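Subject: Re: [screen-credits] Tavares filmography, episode counts
From: Natália Aguiar
Date: 13 Mar 2022

On the Jirko credits, Afonso Tavares wrote:

> The page still lists him in 5 episodes of Husimham. My copy
> of the end titles has him in 4. Is the fifth a voice part, or
> an error carried over from the old list? Also, the running
> time for Matos is blank.

It is an error. The fifth entry is the recap episode, which reuses footage from the pilot. Under our rules, reused footage gets a note and no credit. I have changed the total to 4 and moved the recap to the notes field.

Matos runs 236 minutes in the broadcast cut. The festival cut is shorter, but I have no print to time it from, so that field stays blank. Please do not fill it from the press kit. The press kit gives 300, and that figure includes the making-of.

Two other points on the same page:

The supporting role in Pirnar is listed under his birth name. The on-screen credit uses the stage name. Enter it as shown on screen and put the other form in the alias field.

The release month for Pirnar should be June. The earlier month was the trade screening.
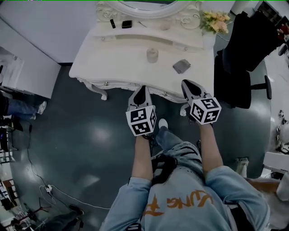 The alias field takes one name per line. If you paste both on one line, the search treats them as a single person and the older credits drop off the page.

Natália

Shares: 4
Comments (3)

filmlog: Recap rule makes sense. Does it apply to clip shows too?

Natália Aguiar: Yes, unless new scenes were shot.

p_reel: Alias fix works on my end.

Last updated: June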